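Preparing a Film File for a Festival Screening
By Sosina Alemayehu
June
3 shares | 0 comments

Section 4. Loading your feature into Sindard

Sindard is the playback system used in both houses at the Minness. Follow the steps in order. The Major (200 seats) and the Hikska room (70 seats) have separate libraries, so a film showing in both has to be loaded twice.

1. Copy the finished film to an empty drive. Leave trailers, stills and press notes off it.

2. Name the main folder with the film title, the running time in minutes and the language of the soundtrack. Use underscores between words.

3. Connect the drive to the port on the front of the playback server and wait for the title to show up under Incoming. 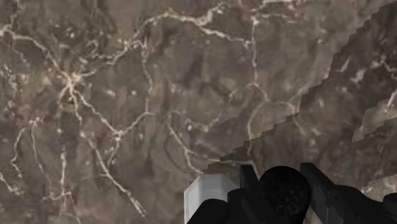 4. Select the title and press Ingest. A feature-length biopic or drama can take longer to load than it does to watch — plan for this the night before.

Note: Shorts that play ahead of a feature are loaded as separate titles. Do not join them to the feature file.

5. When the progress bar clears, press Verify. If Sindard reports error 1452, a file is missing or was damaged in the copy. Delete the title, copy it to the drive again and repeat from step 3.

CAUTION: Do not unplug the drive during Ingest or Verify. A half-loaded title can still appear in the playlist and will stop partway through the show.

Checking picture and sound

6. Play the first 3 minutes in the house where the film will screen. Check that the opening titles fit on the screen at both sides.

7. Jump to a scene with quiet dialogue and set the fader there. Write the level on the show sheet.

8. If the film has subtitles, stop on a two-line subtitle and check that the lower line is clear of the masking.
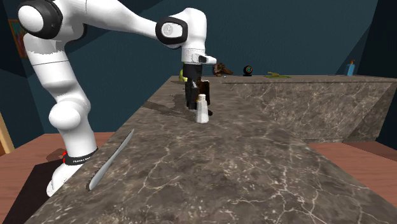
Can I replace the film after it has been verified?
Replacements are accepted until noon on the day before the screening. Give the new version a different folder name, then go through steps 3 to 8 again. The old version stays in the library until the booth removes it.

9. Sign the show sheet and leave it in the booth tray. Keep your drive until the last screening is over.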